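Teaching by Hand

The first thing Inger Baldursdóttir does when I arrive at the lab in Grusham is hand me a pair of grippers and tell me to put something away. Anything, she says, whatever I would do at home. I spend a good long minute chasing a spoon over the tabletop with two black jaws, feeling like a lobster in a cutlery drawer, and she waits very kindly until I have it.

That spoon is now part of Ojo, the project she runs with Mojtaba Nazari, and I have to admit I'm a little proud of it. For years the usual way to teach a robot a household job was to steer the robot itself through the job, over and over, with an operator at the controls. It works, but it's slow and tiring, and you need a robot for every teacher. The Ojo team leaves the robot out of the lesson. People hold the same kind of gripper the machine will later wear, a camera up at head height watches, and the software works out where each hand went and when it closed.

"My mother could do it," says Nazari, "and she has – 37 of the recordings are hers." (She is especially good with towels, I'm told.)

What they wanted to know was whether a robot could learn tidying in general from such recordings, or only the very objects it had been shown. So the group gathered over 2,000 short demonstrations from 63 people, most of them things going into baskets, boxes and bins, and then tried the robot on items it had never met.
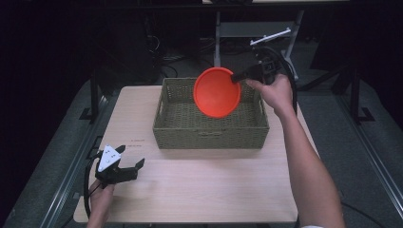

The awkward shapes taught it the most. A block can be picked up almost any old way, but a thing with a wide end and a narrow end makes you choose, and people choose differently, and then they change their minds halfway over the basket and turn their wrist. Nazari used to throw those wobbly recordings out. When he put 165 of them back in, the robot got noticeably better at recovering from a poor grip, and he has been fond of hesitation ever since.

There is still plenty it can't do. Soft bags defeat it, and so does anything that rolls. In October the team plans to take the grippers out to family kitchens in Harkinton, where the tables will be fuller and the light a good deal worse, and Baldursdóttir is already collecting names. I've put mine down, and I have been practicing with the salad tongs.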